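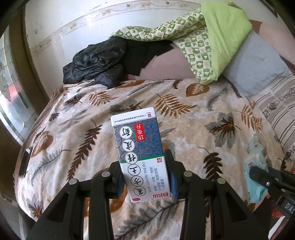
Chapter 6
Medicines in the Home

By the end of this chapter you should be able to:
explain what the main parts of a medicine label are for
tell the difference between a medicine for use on the skin and one to be swallowed
store common household medicines correctly
decide when a medicine should be thrown away, and how to do it
keep a simple record of medicines for a person you support

Key words: active ingredient, dose, expiry date, external use, strength, tincture

6.1 Why this chapter matters

Most care takes place at home. A person who leaves hospital with a bag of tablets may spend one night on the ward and the next year managing those tablets in their own kitchen. Home care workers, relatives and neighbours all become part of that, often without any training. Mistakes are common and most of them are small. A dose is taken late, or a cream is put on twice. A few are serious, and these tend to have simple causes: two boxes that look alike, a label that was not read, or a bottle that was moved out of its box.

In Chapter 5 you looked at how medicines are prescribed and supplied. This chapter follows them through the front door. It deals with ordinary medicines of the kind found in almost any house, including those bought without a prescription and those brought from another country. Injections and controlled drugs are covered in Chapter 9.

6.2 Case study: the Irnham Road visit

Read the case study before going on. You will come back to it at the end of the chapter.

Tsehay Ejigu is a home care worker in Collitz. One of her clients is Thaddeus Achterberg, a retired printer aged 84, who lives alone in a first-floor flat on Irnham Road. He takes tablets for his blood pressure and has a cream for dry skin on his legs. His daughter visits once a month.

On a visit in December, Tsehay found three places in the flat where medicines were kept. The blood pressure tablets were in a kitchen drawer, next to the matches. The cream was on the bathroom windowsill above a radiator. In the bedside cabinet there was a biscuit tin holding loose blister strips, a bottle of cough mixture with no cap, and some eye drops that had been opened the previous winter. Mr Achterberg said that he knew what everything was. When asked about one of the strips, he thought it was for pain, but could not say how many he should take or who had given it to him.

Tsehay did not throw anything away. She wrote down what she had found, including the names and dates she could read, and telephoned her supervisor, Mechthild Hämmerli. With Mr Achterberg's agreement, the list was sent to the pharmacy in Pulton Street, and the pharmacist went through it with him the following week.

Questions to think about
1. Why did Tsehay make a list before doing anything else?
2. Which of the three storage places would worry you most?
3. What might have happened if she had cleared out the biscuit tin herself?

6.3 Reading a label

A medicine label answers a small number of questions. What is it? How strong is it? How much is in the pack? How is it used? When does it expire? The answers may be spread over several faces of the box, and some may only be in the leaflet inside. Get into the habit of turning the whole box round before you open it.

The name. Many medicines have two names. The brand name is chosen by the maker and is usually the largest thing on the box. The other is the name of the active ingredient, the substance that does the work. Two boxes with different brand names can hold the same active ingredient, and a person who takes both may be taking a double dose.

The strength. This tells you how much active ingredient there is in each tablet or in a given volume of liquid. Do not confuse it with the size of the pack. A bottle marked 100 ml tells you how much liquid the bottle holds and nothing about how strong the liquid is.

The route. Medicines may be swallowed, put on the skin, breathed in, or placed in the eye or ear. Liquids need special care, as a small bottle meant for the skin can look much like one meant to be taken by mouth. A tincture is a preparation made with alcohol, and some tinctures are only for external use. Look for the words "for external use only" or their equivalent.

Labels in other languages. You may meet medicines that a client or their family has bought abroad. Do not guess at the contents from the colours or the pictures on the pack. Ask the client what they believe it is for, copy down or photograph the label, and pass this to a pharmacist. The client should not be made to feel that they have done something wrong.

6.4 Before you continue

Activity 6A (allow 20 minutes)
Choose one medicine from your own home. Without opening it, write down the brand name, the active ingredient, the strength, the amount in the pack, the route and the expiry date. Mark any item you could not find on the outside of the box. Compare your results with a partner and discuss which items were hardest to find.

Activity 6B
Abenezer Alemneh has just started work at the Gebru day centre. A client hands him an unlabelled brown bottle and asks him to rub some of the liquid on her shoulder. Write down what he should say to her and who he should speak to next.

The next section looks at storage, beginning with heat, light and damp.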